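Frame rate drifts when I bring hand-drawn animation back into the edit

Posted in: Animation and Motion Graphics – Help

Radu Matei

I'm finishing a short of a little over two minutes for a small festival in May. The drawings are done on paper, scanned, then colored and timed in my animation program. I animate on twos at 24 frames per second. When I export and drop the clip into my editing program, the mouth shapes start out fine and then slide away from the voice track. By the end of the longest shot the mouth is visibly behind the words.

What I have tried so far:
Exporting as a movie file instead of an image sequence
Turning off frame blending
Re-exporting the voice track as an uncompressed file
Making a new project and importing everything again

The longest shot is 370 frames. Short shots look fine, or the drift is too small for me to notice. The edit timeline was set up by a friend, Aurelia Buzatu, who cut the rough version from my storyboards. I didn't change any of her settings.

I also have 36 shots in total and would prefer not to re-time each one by hand. Is there a setting I'm missing?

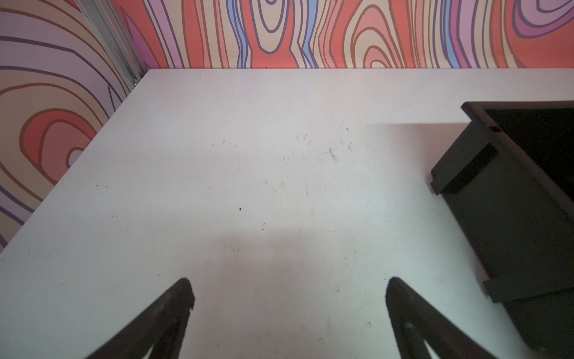
Sigrun Solberg

Check the frame rate of the timeline before you do anything else. My guess is that it's at 25 or 30 and your clips are at 24. In many editing programs the timeline takes its rate from the first clip you drop in, so if Aurelia started with storyboard video from a phone, the whole thing would have been set from that.

An image sequence has no frame rate of its own. The editor assigns one on import, usually from a default in the preferences. If that default is 30, your 370 frames play in a bit over 12 seconds when they should take a bit over 15. That would put the mouth ahead of the voice, though, and you say it is behind. So look for 23.976 as well. At that rate the difference over one shot is tiny – less than a frame – and you wouldn't see it, but it adds up over the whole film if the sound was laid down as one long track.

To fix it:
Make a new timeline at exactly 24.
Select all the image sequences in the bin and change how the program reads them to 24. You can do this for all of them at once.
Copy the edit over and check the cuts, as some may move by a frame.

If it still slides after that, the problem is in the sound and not the picture.

Relu Furtună

Had the same thing last year. I just stretched the audio until it fit. Works ok if nobody is singing.

Achilleas Raptis

I wouldn't stretch the audio. It changes the voice, and you will have to undo it if you ever send the film to someone for a proper mix.

Sigrun covers the picture side. One more thing to look at is which recording you used for lip sync. If you read the mouth shapes from a compressed copy of the voice track and then swapped in the uncompressed one, the two may not start at the same point. Compressed files often have a little silence added at the head. That gives a fixed offset and not a drift, but it can hide a drift or make it look worse.

Put a single frame flash and a beep at the start and end of your longest shot and export that alone. If both line up in the edit, your rates match. If only the first one does, they don't.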